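Kerncombe Hymn Tune Index — README

Last revised February 8, 2021

Welcome, and thank you for taking the time to read this before opening the files. The Kerncombe Hymn Tune Index is a plain, searchable list of hymn tunes and the choir and organ arrangements made from them, put together for church musicians who have ever stood in front of a filing cabinet on a Saturday night looking for something in F major that the altos already know. I have been that person more often than I care to admit!

What you get

The index comes as two tables. The first, tunes.csv, has 1,063 rows, one for each tune. The second, arrangements.csv, has 2,034 rows, one for each printed or handwritten arrangement I have been able to look at myself. The two are joined by a short tune code, so you can start from a melody you love and find every setting of it, or start from an anthem on your music stand and find out which tune is hiding inside.

There is no sheet music in here and there are no recordings. You will need to find or buy the scores in the usual way, and please do buy enough copies for your singers.

Columns in tunes.csv

tune_code: four letters and two digits, never reused
tune_name: the name as most hymnals print it, in capitals
other_names: any other names, separated by semicolons
meter: the syllable count, such as 8.7.8.7 D or CM
first_notes: the opening notes as scale degrees, up to the end of the first phrase
mode: major, minor, or one of the older modes
season: Advent, Lent, Easter and so on, or "general"

Columns in arrangements.csv

arr_code: a running number
tune_code: matches the first table
voicing: SATB, SAB, two-part, unison, or instrumental
accompaniment: organ, piano, handbells, brass, strings, or none
key_start and key_end: plenty of arrangers go up a step for the last verse, and your sopranos will want to know
top_note: the highest note in the top voice
difficulty: one to five, explained further down
source: the collection it came from

Where it came from

The bulk of the rows come from the Bullbridge collection, a choir library that had been growing in cupboards for decades, with several boxes of single anthems nobody had put in order. A smaller part comes from the Kleinschmidt bequest, mostly organ preludes and a lovely run of brass pieces for Easter morning. I typed everything from the printed page, and then went back through 200 rows picked at random and checked them against the scores a second time. That turned up 30 rows with a mistake in them, nearly all in the top_note column, so I went through that whole column again from the start.

About the difficulty marks

These are one person's opinion, and I would hate for anybody to treat them as more than that. A one is something a small choir could sing after a single rehearsal. A three needs a few weeks and a steady tenor or two. A five wants confident readers, a good organist, and some patience on everybody's part.

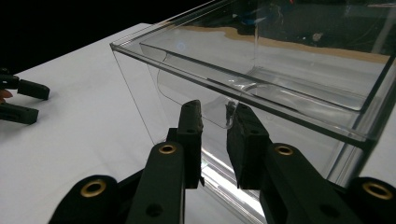 I marked the instrumental pieces on the same scale, though a three for handbells and a three for brass quartet are different animals, so please look at the score before you promise anything to your pastor.

Known gaps

Tunes from outside the English and German hymnals are thin, and I am sorry about that. Gospel arrangements are thinner still. Some older tunes go by the same name in different books — where that happens I have kept them as separate rows and put a note in other_names. Dates of composition are left out altogether, as the books disagree so often.

Opening the files

Both tables are UTF-8 text with commas, and any spreadsheet program will read them. If you would like something with a search box, the free Skarkano viewer opens them side by side and follows the tune codes for you. When you import, set the meter column to text, or your spreadsheet may decide that 8.7.8.7 is a date.

Use and corrections

You may copy, share and change the index for any purpose, and a mention of the Kerncombe name is appreciated. If you find a mistake, send the arr_code or tune_code along with what the page in front of you says. The next round of corrections goes in during April.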